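NOTA DE PRENSA

Clostwood, 7 de agosto de 2022

Rukimen abre las inscripciones de «De la cesta a la bolsa», sus talleres para ordenar la compra

Hola a todos, soy Teodora Petkov y llevo los talleres domésticos de Rukimen desde nuestro local de Clostwood. Me toca a mí contaros la novedad y estoy contentísima, porque llevábamos desde el otoño pasado dándole vueltas: en noviembre arrancamos con «De la cesta a la bolsa», un ciclo de 12 sesiones sobre algo tan de andar por casa como llegar con la compra, vaciarla y guardarla sin acabar con la encimera hecha un desastre.

La idea salió de mi propia cocina (la de mi madre también tiene su parte de culpa). Yo era de las que dejaban todo en la bolsa del mercado hasta el jueves. Luego me pasé a la cesta de plástico con agujeros, que se aclara en el fregadero en un momento, y a las bolsas transparentes con cierre — y ya no he vuelto atrás. Se ve lo que hay dentro, se apilan en el cajón y, si sobra media bolsa, se cierra y a otra cosa.

En cada sesión habrá 22 plazas y trabajaremos de pie, alrededor de la mesa, con fruta y patatas de verdad. Empezamos por lo fácil, repartir una cesta pequeña en bolsas, y vamos subiendo: cómo abrir bien la boca de la bolsa antes de meter nada, cuánto llenarla, cómo sacar el aire, dónde pegar la etiqueta para que no se despegue en la nevera. Panya Luangrath se encargará de los grupos de tarde y Rok Obradović de los de Flaltolville, que empiezan una semana después.

«A mí lo que me gusta es que la gente se va a casa y lo hace esa misma noche», me decía Panya el otro día mientras preparábamos el material. ¡Ojalá sea así!

También hemos impreso un cuadernillo con los trucos del ciclo. La tirada es de 700 ejemplares: 400 para Clostwood y el resto para Flaltolville. Se recoge gratis en el mostrador, no hace falta estar apuntado.

Las inscripciones se hacen en el propio local o por teléfono, preguntando por Eleni Begović. Quien tenga una cesta favorita, que se la traiga — las nuestras son de las corrientes. Los medios que quieran pasarse por una sesión pueden hablar directamente conmigo.
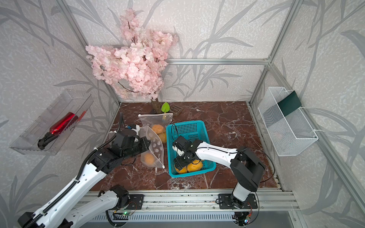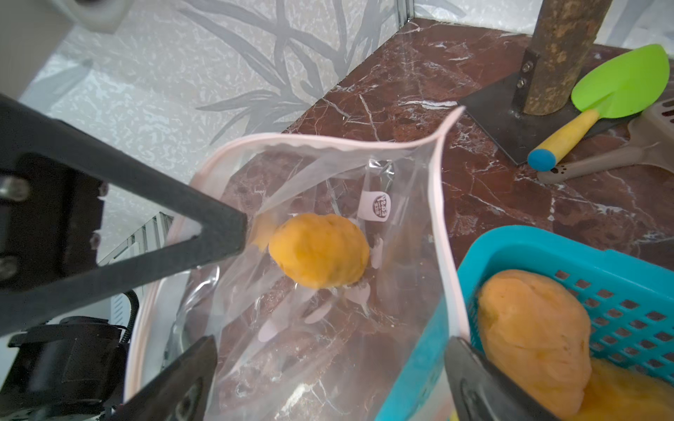
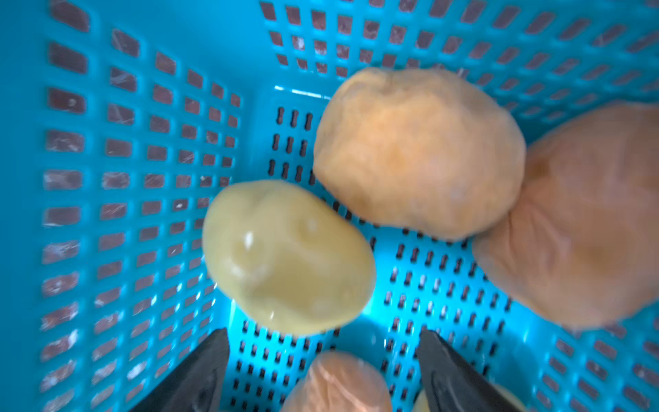
La cesta turquesa sale en las tres fotos; la bolsa transparente con cierre, en las dos primeras. Fotos: Rukimen.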